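On giving up the big shop
16 Nov 2020

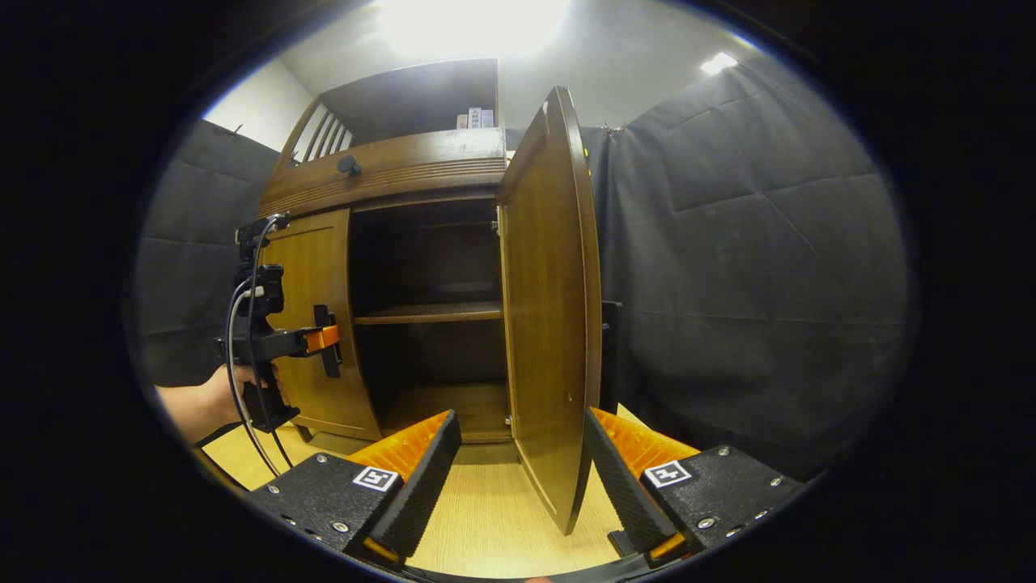 The brown cabinet, right door open.

I stopped doing a big weekly shop in October, after a receipt for 74 pounds that contained no actual dinner. It had crackers. It had three kinds of mustard. Benedicta Tetteh, who I used to share a kitchen with, would have called it a picnic for someone with no friends.

So now I walk to Singhal on the corner with a bag and buy what I'm going to eat that day, up to 2 days ahead if I'm feeling organised. I'd expected this to cost more. It has, a bit, on milk and bread, but I've thrown away one lettuce in a month and I used to bin one most weeks - usually the same brand, usually unopened.

The downside is the weather. Also Kuldeep Pal behind the till now knows exactly how often I eat beans on toast, and has started suggesting vegetables.

I still miss the 303 bus home with six bags cutting my fingers off. No I don't.

Next month, the freezer. There's something in there from Ravindra's leaving do.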